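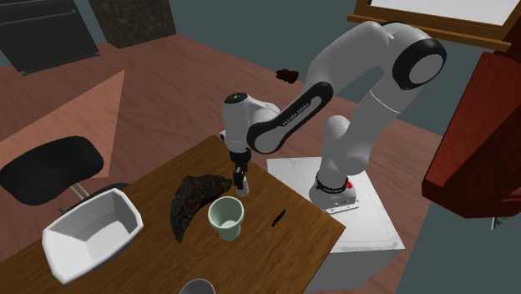 Page last changed: Wednesday, November 2, 2022

I had my first call with Samah Zaki back in July, and it went wrong in the usual way. My microphone was off for the opening stretch, her dog wanted out, and by the time we could hear each other she was already halfway through explaining what Nokolitz is. So I'll start where I came in.

"It's a table, basically," she was saying. "A table, an arm, and a pile of stuff. And you can break it as many times as you want."

Nokolitz is a simulator package for people who are teaching robot arms to pick things up. Samah leads the small team behind it at a company called Edet. You install it, you choose a room, you choose what goes on the table, and then you let your own program have a go at it. The arm in the room I've spent most of my time with is a Franka Emika on a white pedestal, name on the side and everything. I've been using the package on and off since that first call, and then I called her back with a page full of questions (some of them complaints).

I asked her first why the rooms are so messy. I'd expected a blank gray floor and one cube, which is what I learned on. Instead you get an office chair half in the way and something lumpy lying out on the floorboards that your program had better not get excited about.

"Because I had a cube phase too," she said, laughing. "Two years of cubes! My cube picker was wonderful. Then I gave it a cup with a banana leaning on it and it just had no idea. I wanted to put that moment on the first day for people, so they don't get it at the end."

The cup and its neighbor gave me no end of trouble, I should say. There's a setup with a pale green cup standing right up against a dark, curved, banana-ish thing, with a white basin over at the far end of the table. I wanted the cup in the basin. My program would come down nicely from above, fingers pointing straight at the table, and then either pinch both things or shove the cup over on its side. I tried it 18 times before lunch one day and got it twice.

"Which way did you close the fingers?" Samah asked right away. I told her. "Right, so turn the wrist. People spend days on the approach and never touch the wrist. I did the same thing, I'm not being superior about it."

I turned the wrist. It got a lot better – I'm still annoyed about it.

The full package comes with 988 object models, and the store page has 1,469 ready-made table layouts you can load by name or shuffle together. I wondered how anybody decides what goes into a list like that.

"Arguments," she said. "Long ones. I wanted more thin things. A marker lying flat on a table is a horrible object, there's almost nothing to grab, and I think everyone should have to deal with it. Other people on the team wanted more food. Food is popular. It looks nice on the store page." She stopped for a second. "I did get my markers, though."

Then we got to the part she had clearly been waiting for me to bring up, the price. Nokolitz has a free version with 2 rooms, and the full thing is a yearly license. I told her I thought the jump between them was steep for someone working alone, and that I'd nearly given up at the checkout.

"That's fair. We hear it a lot and I don't have a great answer today. The license pays for the support desk, and the support desk is three people who answer real questions. But a student price is something I keep pushing for. You can print that. Maybe it'll help me."

So, printed!

A few people wrote to ask me how it compares with Bramumeo, and I put that to her too, figuring she'd dodge. She didn't. "Bramumeo is faster. If you need to run a huge number of tries overnight, and you don't care much what the room looks like, use theirs. We're slower because we spend more on the pictures. If your program works from a camera, that matters. If it doesn't, you're paying for wood grain."

I've used both and I'd say that matches what I saw, with one thing to add: Nokolitz took me a whole evening to install and Bramumeo took me the length of a cup of tea. The manual tells you to set up the graphics part first and then, four pages later, tells you to have set up something else before that. Samah groaned when I read it out to her. She said that page was being rewritten and asked me to send her my notes, which I did the same night.

What I wanted to know most was how much of this carries over to a real arm. She was careful here, more than anywhere else in the call.

"Some of it. The motion carries over pretty well. Touch is the hard part. Our cup is a bit too polite, it slides the way the math says it should slide, and a real cup has a sticky patch on the bottom from somebody's juice. I tell people to practice here, then go slow on the real thing and keep a hand near the stop button. I would never tell anyone to skip that."

Next up for the team is an add-on called Otarix, which lets you change the light and swap the tabletop between tries, so your program can't get used to one patch of wood. I've only seen her share her screen with it, so I can't tell you how it runs on an ordinary computer. She wouldn't give me a release date. I asked three different ways.

"When the shadows stop flickering," was the best I got.

I'm keeping my license for another year, mostly for the cup layout, and I've got the marker on my list for this weekend. If you've had better luck than me with flat things, write in and tell me what you did with the wrist.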